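Prolenbridge opens its Small Boxes workroom to households from March

Stackable storage for desks and kitchen tables gets a home of its own 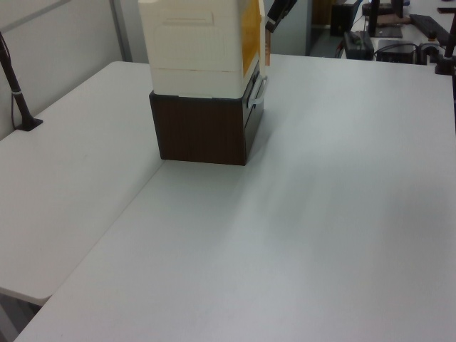 Larysa Boiko would like people to stop buying storage before they know what they want to keep in it, and she told the first visitors to the new workroom as much over their tea. Bring the things themselves, she said, even if they come in a carrier bag, and then see which box they want to live in.

Prolenbridge, the home storage firm, is very pleased to announce that its Small Boxes workroom will be open to households from March. It is a plain and friendly sort of place, with white tables to spread out on, and boxes in wood-grain and cream that can be set one on top of the other until the pile suits the person who has to live with it.

Anyone is welcome to come along with the odds and ends that never seem to find a place at home – the spare keys, the stamps, the sewing bits, the birthday candles with one use left in them – and spend an unhurried hour sorting them out. Sessions begin at 10 in the morning and there is no charge for the first visit. Tea is included, and so are biscuits while they last.

The workroom grew out of a winter trial called Waker, in which 172 households borrowed boxes for their desks, hallways and kitchen tables and wrote to us afterwards about how they had got on. We had hoped for a line or two from each of them. What came back was 592 letters and cards, many with drawings, and we have read every one with great enjoyment. A good number asked for boxes that sit low enough to see over, and several people were quite firm on the subject of lids.

Their suggestions have gone into the Hondness range, which will be on show in the workroom from the first morning. It has 23 pieces, all meant for stacking, and visitors may borrow up to four of them for a fortnight before making up their minds.

There are 75 places in the opening month, and we do ask that people book ahead so that everybody has enough table to work on. Bookings can be made at the Prolenbridge shop counter or by post, marked "Small Boxes". Schools and clubs wishing to come as a group should write to Palamarchuk, our partners in the workroom, who will gladly arrange a longer session.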